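# Passages étroits : règles de validation en simulation avant mise en service

Fiche pratique du service Sécurité robotique, programme Zutia
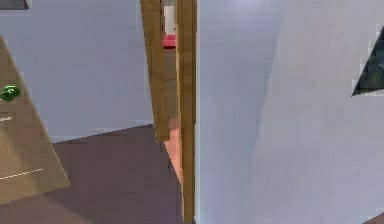 **Quand faut-il valider un parcours en simulation ?**

Avant toute mise en service d'un robot mobile sur un nouveau site, puis après chaque modification du plan des locaux ou du logiciel de navigation.

## 1. Préparer le modèle

Le modèle de site est établi à partir du relevé transmis par l'exploitant. Les montants, les angles de mur et les bords de plan de travail doivent y figurer à leurs cotes réelles ; les textures peuvent rester sommaires. Dans un rendu à faible détail, un objet aperçu entre deux montants de bois se réduit parfois à un petit bloc rouge. Ce niveau suffit pour contrôler les distances — il ne suffit pas pour évaluer la reconnaissance d'objets.

## 2. Fixer les seuils

- Largeur libre minimale : gabarit du robot augmenté de 10 cm de chaque côté.
- Tout passage inférieur à 80 cm est déclaré « étroit » dans le fichier de site.
- Vitesse en passage étroit : 20 % de la vitesse nominale.

Ces valeurs sont propres au programme et ne remplacent pas l'analyse des risques exigée par la réglementation.

## 3. Exécuter les essais

1. Charger le modèle dans Lelo et vérifier l'échelle.
2. Lancer dix traversées dans chaque sens, avec des positions de départ différentes.
3. Introduire un obstacle fixe derrière le passage, hors du champ direct du capteur, et recommencer la série.
4. Exporter le journal de chaque traversée, y compris celles qui ont été interrompues.

Un seul contact avec un élément du décor entraîne le rejet de la série. Un arrêt de protection n'est pas un échec, à condition que le robot reprenne sa route sans intervention.

## 4. Consigner les résultats

Le procès-verbal mentionne la version du modèle, les seuils appliqués et les écarts constatés. Il est déposé dans le registre Vieira le jeudi suivant les essais, avant 9 heures. Les dérogations relatives au site de Zirnham font l'objet d'un formulaire distinct, à joindre au procès-verbal.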